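Courses > Household Skills > Session 4 > Handout

August, Raphaël Langlois

Session 4: Looking after wooden furniture

Okay, picking up where we stopped on Thursday, with the finish question. I rushed it, so I'm writing it out properly (and sorry to the back row, my handwriting on that board was awful).

Before you clean, polish or repair anything wooden, you need to know what's sitting on top of the wood. Most of the tables you'll meet have one of three things on them: a film finish like varnish or lacquer, an oil, or wax. Film finishes sit on the surface like a clear coat. Oils soak in. Wax does a bit of both and wears off fastest.

The water drop test is the one I use at home. Put a drop of water somewhere out of sight, wait 5 minutes, and look. If it's still a nice round bead, you probably have a film finish or fresh wax. If it has gone flat and left a dark spot, the wood is thirsty and wants oil. Don't panic about the spot, it usually dries out overnight!

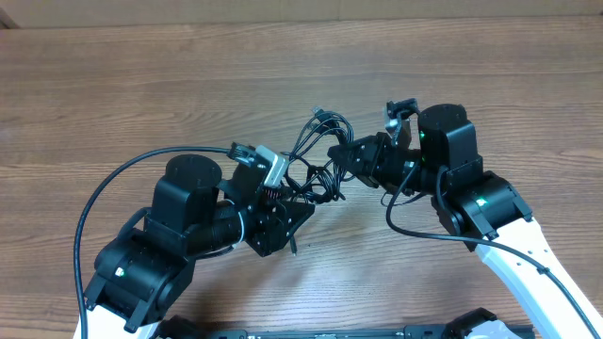 Now, grain. You always work along it, whether you're wiping, sanding or oiling. Scratches that run with the grain mostly disappear into it, and scratches that run across it will shout at you every time the sun comes in. I learned this on my grandmother's sideboard with a sheet of 100 grit and far too much confidence. We'll do grits next week, but for now: if you're only smoothing before a fresh coat of oil, start a lot finer than I did.

Oiling, in short. Clean the surface and let it dry completely. Put on a thin coat with a lint-free rag, leave it for as long as the can tells you, then wipe off everything that hasn't soaked in. I mean everything. Sticky tables are nearly always tables where somebody left the extra on. Two thin coats beat one thick one, and give it a full night in between.

One safety thing, and please underline it: oily rags can heat up by themselves and catch fire. Lay them flat outside to dry, one by one, or drop them in a metal can of water with a lid. Never ball them up in the trash.

White rings! Somebody asked (Marty, I think?). A white ring is usually moisture caught in the finish, so it's often fixable. Try a soft cloth and a warm, dry iron for a few seconds at a time, lifting to check. A black ring has got down into the wood, and that's a sanding job, or a job for a nice big fruit bowl.

For next time, do the water drop test on one piece at home and write down what you find. Bring a scrap of wood too, any kind, as long as you don't mind ruining it. I'll have the rags.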